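Zender Plant Feed: User Guide
Section 3. Measuring and mixing the liquid feed

Please read this section before you open the bottle. The feed is strong and must be mixed with water each time. A clear measuring cylinder with lines on the side is the best tool for this work. 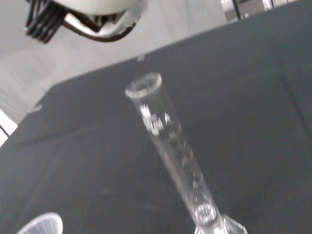

3.1 Before you start

Use clean water from the tap. Put on gloves. Keep the bottle of feed closed until you need it.

3.2 Mixing

1. Stand the cylinder on a flat table, with a cloth under it.
2. Pour the feed slowly until it comes to the 8 ml line. Bend down and read the line at the height of your eyes.
3. The surface of the liquid is a little curved. Read at the lowest point of the curve.
4. Empty the cylinder into a watering can which holds two litres of water.
5. Rinse the cylinder two times and pour this water also into the can.
6. Stir gently with a stick. Do not shake.

Note: For young plants use half of the feed and the same quantity of water.

Note: The mixture is good for three days in a closed can. After this time the smell becomes strong and you should make a new one.

CAUTION: Never pour the feed back into the bottle. Never use the cylinder for food or drink afterwards.

3.3 How often

From spring until the end of summer, feed once in every eight days. From November give only water. Plants in the Hullum tray with deep roots need less, see the table in Section 8.

3.4 Cleaning

Wash the cylinder with warm water and a soft brush. Let it dry upside down. Hard brushes can remove the printed lines.

Text last changed: 2022-09-25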